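Filed under: Talks & Handouts, Home Cooking, Bread

No-Knead Bread for Busy Weeks: my notes for the Tuesday night talk

Okay, hi everybody! Wait for chairs to stop scraping. Thank Carleen Lowther for having me, and for letting me take over the oven since four o'clock.

Start with the confession. I baked bricks for years. My sister-in-law used to tap them on the counter before she'd agree to slice one. Then Viorica Nedelcu gave me her recipe on the back of a Rakena seed packet and I've hardly bought a loaf since (except at the beach, because the oven in the rental is hopeless).

Hold up the index card. Flour, salt, yeast, water, and that's it. Three cups of bread flour, a teaspoon and a half of salt, a quarter teaspoon of instant yeast, a cup and a half of cool water. Yes, a quarter teaspoon! Somebody will ask if that's a typo.

Stir it in the biggest bowl you own. Dough wants headroom, and I've scraped enough of it off a dish towel to have opinions about this. 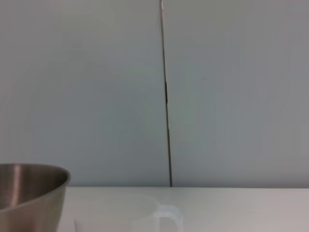 Stainless steel mixing bowl with a satin finish.

Talk about stirring. It's going to look awful, shaggy and sticky and kind of lumpy, and that's when people panic and throw in more flour. Don't! Stir until you can't find any dry bits, cover it, and go to bed. Mine sits out overnight on the counter. In July I use colder water and check it as soon as I'm up, because my kitchen gets warm and the dough really takes off.

(Pass the starter dough around here. Tell them to poke it.)

Story about Marius Stoica's first loaf, if there's time. He forgot the salt, ate the whole thing anyway with a lot of butter, and called me to say it was the best bread he'd ever made. Second loaf had salt in it and he called again.

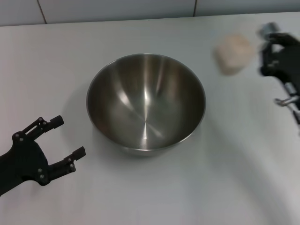
Morning part. Flour the counter, tip the dough out, and fold the edges in toward the middle like you're closing up an envelope. Flip it over onto parchment, seam down. Let it rest while the oven heats to 450 with the Dutch oven inside, a good half hour. Remind them about the mitts. Lid on for thirty minutes, lid off for another 12 to 15, until it's darker than you think it should be. Pale crust goes leathery by lunch.

Then let it cool. I know, I know. Give it an hour anyway or the middle will be gummy. 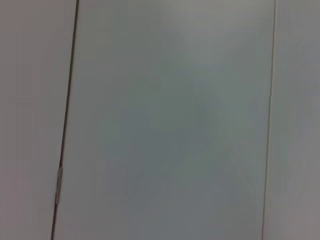

Flat gray-green panel, close up.

Questions I always get:

Whole wheat? Sure, swap in one cup and add a splash more water.

No Dutch oven? Any heavy pot with a lid that can take the heat. Check the knob too, some of them are plastic.

Can it go in the fridge? Yes, after the overnight rise, for 2 more days. Tastes even better, a little tangy.

Rochelle Pearce will want to talk about olives. Let her, she's right about patting them dry first.

Handouts are by the door, and there's butter on the side table. Cut the second loaf now!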